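10 November 2024

Glue notes, Brollier boards, second round. Carrying on from the April page.

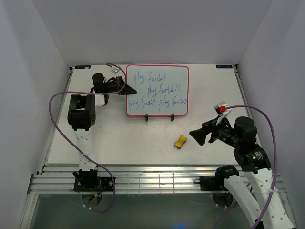

Musa Ibrahim thinks the April failures were down to the paper and that I was wrong to blame the paste. He went through the offcuts bin and says every board that warped had the grain running across the spine. I checked the four I kept and he is right about three of them. The fourth has no label, so I can't say.

So, starting over with grain marked on every piece before cutting. Pencil arrow on the inside face, head to tail. If a piece has no arrow it goes in the scrap drawer and doesn't get used for covers.

Materials today:

- Gray board from Brollier, the thicker of the two we stock
- Paucar cover paper, the dark green, last of the old roll
- Wheat paste, cooked this morning, strained once
- PVA from the big tub, thinned a little with water
- Pressing boards, blotters, waxed paper

Made two test cases with straight paste and two with the mix (half paste, half PVA by eye). All the same size as the Cultudia ledgers, so whatever works can go straight onto the job.

Straight paste went on easily and gave me plenty of time to shift the paper. I let it relax for a few minutes before laying it down. Corners turned in clean. The green bled slightly onto my thumb and from there onto the turn-in of the first case. It will be under the endpaper, but wash hands between pieces when working with this color.

The mix grabbed faster than I expected. On the first one I had a wrinkle near the joint and couldn't lift it without tearing, so I left it and rubbed it down with the folder through a sheet of waxed paper. Still visible if you tilt the board. The second one was better. I pasted the board instead of the paper, dropped the paper on from one edge and smoothed outward.

Spine lining: used the Clultitz kraft and didn't like it. Stiff, and it cracked along the fold when I opened the case flat. Going back to the thinner stuff for the ledgers. The rest of the Clultitz can be used for wrapping.

Weights. The nipping press is taken up with the atlas until tomorrow, so the cases are under pressing boards with the two iron weights on top. Weighed the small one out of curiosity and got 653 g, though it's stamped 900. Either it was never right or it's a different weight with the wrong stamp. I've put tape on it with the real figure. Doesn't matter for pressing, but somebody was using it on the paste scale and that does matter. It could explain the runny batch in April as well as anything.

Looked at the cases again before closing up. Straight paste pair: slight pull toward the paper side, both the same amount. Should come back once the inside is lined. Mix pair: the wrinkled one is flat, the good one has a very small lift at one corner. Arrow on that board is hard to read and I may have cut it crosswise after all. Will bend the offcut to check.

Swapped the blotters for fresh ones and put everything back under weight.

To do:

- Change blotters first thing, again at noon
- Line the insides of one from each pair, leave the others unlined to compare
- Order more Paucar green, ask if the new roll is the same dye. Ask for a swatch first
- Find out which way the grain runs on the full Brollier sheets and write it on the rack
- Musa to bring in his old bone folder, mine has a nick in the edge and it's marking the paper
- Throw out the paste in the fridge with no date on it

Paste recipe is unchanged for now. I don't want to alter that and the grain in the same round.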